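Wanted: Teleoperators Who Will Tell Us When It Isn't Working
Jevex, Istilwood site. Paid sessions, starting in May. 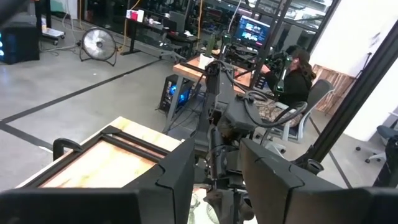 What the job is
You steer a two-finger robot arm through small table tasks by remote control, over and over, and the recordings go into training. Some operators work in a headset, seated at a desk. Others guide the arm by hand. We want people for both, and we do not yet know which gives better data. Anyone who claims to know should show us their numbers.

We have 3,336 recorded demonstrations so far. Over a third were thrown out on review: hesitation, dropped items, operators fixing a bad grasp and hoping it would pass. The Preken model trained on the rest does well on our own table and poorly on anyone else's. Please don't apply expecting to teach a robot to do the dishes by summer.

What we ask
Sessions of 25 minutes with a break after each, 2 hours a day at most. No robotics background needed. Steady hands help. So does a low tolerance for nonsense, as you will be asked to mark your own bad runs and say what went wrong. If a task is badly designed, write that down too.

You must be 18 or older. If headsets make you ill, ask for hand guiding. If you start to feel sick partway through, stop. You are paid for the full session either way.

What we don't offer
A career path, equity, or a promise that your demonstrations end up in a product. Pay is hourly, at the same rate for good runs and bad ones. We tried paying per successful run and got a lot of very easy successes.

How to apply
Write to Amedeo Russo at the Jevex front desk, Istilwood. Tell him which hand you favor, which hours you can do, and one thing you have read about robot learning that you don't believe. No résumé. There are 31 places, and trial sessions run in the mornings.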